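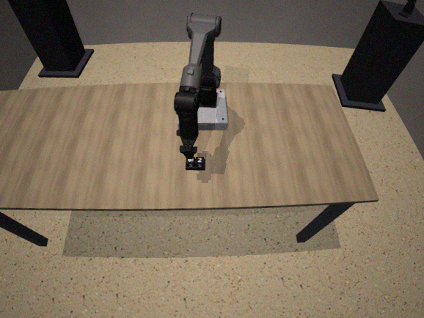

木桌上的机械臂与两个黑色小方块（电脑渲染图）

首页 > 文化 > 展览与艺术

拉特维尔水彩邀请展下周开幕，社区画室的老朋友们又聚到一起了

2024年8月28日 星期三　文化版记者　柯丝蒂·埃勒里（Kirsty Ellery）

拉特维尔（Lutville）的夏天眼看就要过去，河边的柳树已经有几片叶子开始发黄，而镇上喜欢画画的人们，这几天却是一年里最忙的时候。由斯基洛拉画室（Skilora）主办的年度水彩与版画邀请展，将于下周在弗肯特厅（Firkent）与大家见面，展期30天，免费入场，周一闭馆。

今年的展览取名《河的两岸》，这个题目是春天里大家喝着茶一点一点磨出来的。最早有人提议叫《水边》，也有人觉得太素了些，想叫《渡口》，可是镇上的渡口早就改成了步行桥，年轻一点的居民恐怕连渡船的样子都没有见过。后来还是保罗（Paul）翻出自己二十多年前的一本速写，里面左边一页画的是东岸的磨坊，右边一页画的是西岸的菜地，中间装订线的位置正好空着，像一条河。题目就这样定了下来。

参加展览的画家一共有9位，其中5位是第一次在弗肯特厅展出作品。说是画家，其实大多数人平日里都有别的营生，有开面包房的，有在中学教地理的，还有一位退休以后才第一次拿起画笔，却一画就停不下来，家里的饭桌有一半常年铺着画纸，吃饭只好挤在另一半。斯基洛拉画室的大门一直向这样的朋友敞开着，每周两个晚上，颜料和茶水都有，画得好不好倒没有人特别在意。

这次的作品以水彩为主，另有一组木刻版画，挂在二楼朝北的小厅。水彩部分沿着一楼的长廊依次排开，从上游的石滩一直画到下游的芦苇荡，观众顺着走一遍，差不多就等于沿河散了一次步。布展的时候，大家为了先挂东岸还是先挂西岸争论了一个下午，最后商量出来的办法是左墙归东岸，右墙归西岸，走的人站在中间。记者前天去看的时候，墙上还贴着不少铅笔写的小纸条，梯子也还没有撤，可是那种热热闹闹的气氛已经很让人喜欢了。

保罗今年带来的是一组小幅水彩，每一张都不比明信片大多少，画的全是清晨的雾。他说自己年纪大了，大画画起来胳膊酸，小画反而能坐得住，一杯咖啡的工夫画一张，画坏了也不心疼。他还特意请工作人员把这些画挂得低一些，好让孩子们也能看清楚。去年冬天河面结了薄冰，2月里有好几个早晨他裹着毯子坐在自家阳台上画，颜料都快冻住了，有两张画上能看见细细的霜花一样的纹路，他很舍不得，便原样留了下来。

木刻那一组则出自画室的版画小班。这个班去年秋天才开，用的是一台旧压印机，转起来吱吱呀呀的，隔着一条街都能听见。学员们从刻一片叶子、一只鸟学起，慢慢刻到屋顶、桥栏和集市上的摊子。这次展出的版画都留了编号，喜欢的观众可以在服务台登记，展览结束之后再来领取，所得款项会用来给画室添置一批新的刻刀和滚筒。

说到经费，也得替主办方感谢一下镇上的街坊。上个月的募捐茶会一共筹到941元，画框的玻璃、展签的印刷和开幕那天的点心，都从这笔钱里出。茶会上的柠檬蛋糕卖得最快，来晚的几位朋友连一块都没有赶上，据说今年秋天还会再办一次，到时候会多烤几炉。

开幕当天下午三点有一个简单的茶叙，几位参展画家都会到场，愿意聊天的尽管去找他们聊。展览期间每逢周六上午，弗肯特厅的后院会摆出几张长桌，供大家带着孩子来画水彩，纸和笔由画室准备，衣服就请各位自己当心了。要是遇上下雨，活动会挪到一楼门厅里，地方稍微小一点，挤一挤也还坐得下。

从镇中心步行到弗肯特厅，沿河边小路走最为舒服，路上会经过保罗画过很多次的那座磨坊。开车前来的朋友请把车停在图书馆后面的空地，厅前的那条巷子实在太窄，去年开幕时堵了好一阵子。轮椅和婴儿车可以从东侧的坡道进入，二楼小厅有电梯。

展览开放时间为上午十点到下午五点，周六延长到晚上七点。画册还在印刷厂，预计开幕后的第一个周末可以送到，想要的读者可以先在斯基洛拉画室的门口留个名字。

相关新闻
弗肯特厅二楼小厅重新粉刷完毕
斯基洛拉画室秋季版画班开始报名
拉特维尔合唱团招募男低音
旧书市集改在图书馆门前举行
河边步行桥栏杆彩绘征集草图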